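외식 프랜차이즈 마케팅 강의노트: 멤버십 적립 제도의 설계와 원가

최종 수정: 8월
읽는 시간 9분

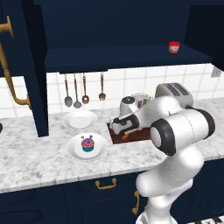

이번 단원은 퀵서비스 매장의 적립 제도를 다룬다. 쿠폰과 한정 할인은 앞 단원에서 끝냈으므로 반복하지 않는다. 적립 제도는 할인과 회계 처리가 다르고, 고객이 혜택을 인식하는 시점도 다르다. 수업에서는 Grandley(햄버거), Fundard(커피·베이커리), Evangelista(피자) 세 체인의 제도를 비교 사례로 쓴다.

1. 적립의 기본 형태

적립 방식은 방문 기준과 금액 기준으로 나뉜다. 방문 기준은 결제 금액과 무관하게 1회 방문에 스탬프 하나를 부여한다. 계산대 직원이 설명하기 쉽고 고객도 남은 횟수를 바로 안다. 단점은 객단가가 낮은 고객에게 혜택이 몰린다는 점이다. 음료 한 잔을 여러 번 나누어 결제하는 분할 결제도 막기 어렵다.

금액 기준은 결제액에 일정 비율을 곱해 포인트를 준다. 분할 결제의 유인은 없어지지만, 포인트의 화폐 가치를 고객이 직접 환산해야 한다. Fundard는 방문 기준으로 시작해 금액 기준으로 전환했고, 전환 직후 고객센터 문의의 대부분이 환산 비율에 관한 것이었다.

2. 실효 환원율

표면 환원율은 약관에 적힌 비율이다. 실효 환원율은 여기에 사용률과 원가율을 반영한다.

실효 환원율 = 표면 환원율 × 사용률 × 보상 메뉴 원가율

Evangelista의 스탬프 제도를 예로 든다. 스탬프 9개를 모으면 사이드 메뉴 하나를 준다. 발급된 스탬프 가운데 보상까지 이어진 비율이 사용률이며, 유효기간이 지나 소멸한 몫은 제외한다. 사이드 메뉴의 재료 원가가 910원이고 포장재는 별도로 계산한다면, 보상 1건의 직접 원가는 910원에 포장재비를 더한 값이다. 판매가를 원가 자리에 넣는 오류가 과제에서 자주 나온다. 보상을 받은 고객이 그 메뉴를 원래 구매했을 고객인지에 따라 기회비용이 추가되며, 이 부분은 5절에서 다시 다룬다.

3. 유효기간

유효기간이 짧으면 미사용 잔액이 빨리 정리되지만 중간에 이탈하는 고객이 늘어난다. 길면 부채로 잡히는 금액이 누적된다. 다음 두 가지 기산 방식을 구분할 것.

- 개별 기산: 적립 건마다 따로 만료된다. 잔액 계산이 복잡하고 앱 화면에 만료 예정 내역을 표시해야 한다.
- 최종 거래 기산: 마지막 거래일부터 전체 잔액의 기간이 다시 시작된다. 재방문 유인은 강하나 소멸 규모를 예측하기 어렵다.

Grandley는 개별 기산을 쓰고 만료 전에 알림을 보낸다. 알림을 받은 고객의 방문은 일요일 저녁에 몰리는데, 이 시간대는 주방 가동률이 이미 높다. 알림 발송 시각을 매장 운영 부서와 협의하지 않은 결과이다.

4. 가맹점 정산

직영 비중이 높은 체인에서는 정산이 내부 문제에 그친다. 가맹 체인에서는 적립한 점포와 사용한 점포가 다를 때 누가 원가를 부담하는지가 쟁점이 된다. 적립 점포 부담 방식에서는 결제 시점에 포인트 상당액을 본부 계정으로 납입하고, 본부가 사용 점포에 보전한다. 사용 점포 부담 방식은 정산이 간단하지만 환승역 인근처럼 유동 고객이 많은 점포가 손해를 본다.

Ukance는 세 체인 중 2곳에 정산 시스템을 공급하는 업체로, 보전 단가를 판매가가 아닌 표준 원가로 설정한다. 가맹점주 입장에서는 인건비가 빠진 금액이어서 분쟁이 잦다. 계약서의 보전 단가 조항은 반드시 원문으로 읽을 것.

5. 증분 매출의 측정

회원 매출이 비회원보다 높다는 사실만으로 제도의 효과를 주장할 수 없다. 자주 오는 고객일수록 가입할 확률이 높기 때문이다. 비교에는 다음 자료가 필요하다.

- 가입 전후의 동일 고객 결제 기록(카드 식별값 기준)
- 제도를 도입하지 않은 대조 점포의 같은 기간 매출
- 보상 사용 거래와 함께 결제된 유료 품목의 금액

수업용 자료는 점포 86곳의 주별 집계이다. 점포 코드가 중간에 바뀐 경우가 있으므로 병합 전에 코드표를 확인한다. 휴점 주간의 매출은 0이 아니라 결측으로 처리한다.

과제

가. 1절의 두 방식 가운데 하나를 골라 실효 환원율을 계산하고, 사용한 가정을 모두 적는다.
나. 4절의 두 부담 방식에서 유동 고객이 많은 점포의 월 손익을 각각 계산한다.
다. 배포 자료로 증분 매출을 추정하고 대조 점포의 선정 기준을 한 단락으로 기술한다.

계산 파일은 수식이 남아 있는 상태로 제출한다. 값만 붙여 넣은 파일은 채점하지 않는다.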